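April, late evening

Second day on the finger comparison. Both arms homed without complaint after I reseated the connector on the left shoulder. The log from yesterday was still open at 3,755 lines, most of them the same timeout from the Clirkik controller, so I archived it and started a clean one.

I kept the long pointed fingers for today. The Soltside pads I tried first are kinder to anything soft, but they are too thick to get between two pens lying side by side. They push the pair apart and close on air. The pointed ones get in, at the cost of almost no contact area once they are there. A round barrel rolls out of the grip if the approach is even slightly off axis.

Changed the closing speed twice. The lower value is better for the slim pens and makes no difference for the scissors, which I can pick up by a handle loop at nearly any speed. The cup is a separate problem – it needs a wider opening than I have configured, and I did not want to touch the limits in the middle of a run.

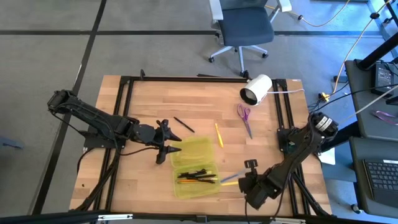 Pen case, two arms

The yellow case is the task I trust least. Opened flat, it gives the planner a lid and a tray that look much alike from the fixed camera, and the wood grain comes through the translucent lid. The depth estimate there is poor. Black pens bundled in the tray are worse, as the segmentation tends to merge them into one dark mass. Orange, blue and yellow barrels separate well. I should not draw conclusions about the grippers from what is a camera fault.

Lennox settings against Poma settings, same arms, same fingers: Lennox is smoother on the approach and slower to settle. Poma overshoots and then corrects, which is tolerable over bare table and bad over the tray. Cycle 174 is the one to replay. The right arm reported a closed grip with no current rise, and I want to see whether the threshold is wrong or the encoder is.

To do: raise the opening limit for the cup, recalibrate the camera, print a second set of fingers with a shallow groove. Stopped at cycle 467. Controllers powered down, log saved.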